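2025-11-27
By Irina Filip

Dog wallpaper used to be something you put in a child's room and painted over a few years later. Khanyisile Moodley has been hanging paper for a living since she left school, and she says most of her animal prints now go up for adults. In September she did a laundry room in greyhounds and a hallway in dachshunds.

Her main advice is to keep it small. A busy print needs a space you can take in at once, like a nook or the wall behind a desk. She also likes a white background, which keeps a small corner bright even when the dogs are large.

Cost is the other reason to think small. Björklund sells a watercolor print at $31 a roll, and a nook usually takes 2 rolls. Moodley paid $186 for the paper in her own hallway and still had to order more, as large dogs waste a lot of paper at the seams. She starts with a full figure at eye level and lets the cuts fall near the corners – a head peeking in from the side looks fine, a pair of legs on its own does not.

Plants are the easiest thing to put with it. Green stands out against orange and tan fur, and plain pots leave the pattern alone. Real ones can stand on the surface. Higher up, where watering is a nuisance, Moodley uses artificial ones. 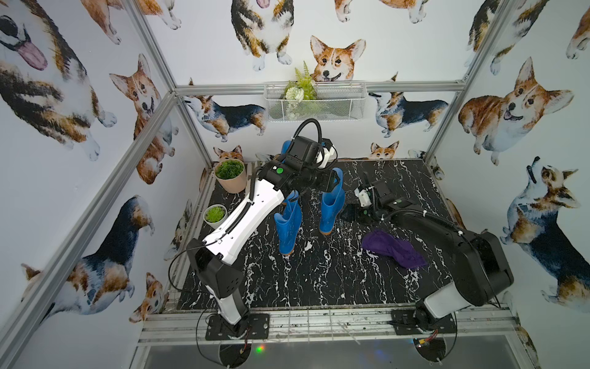 HOME & INTERIORS | Walls

Corgis cover all three walls, with a white wire-mesh basket of artificial greenery on the back one. The black marble-look top is a good match for the darker coats. The pots are beige and white, and both are kept to the left.

We use cookies to remember your settings. Accept | Manage
© Plastisden. Contact the editors | Back to top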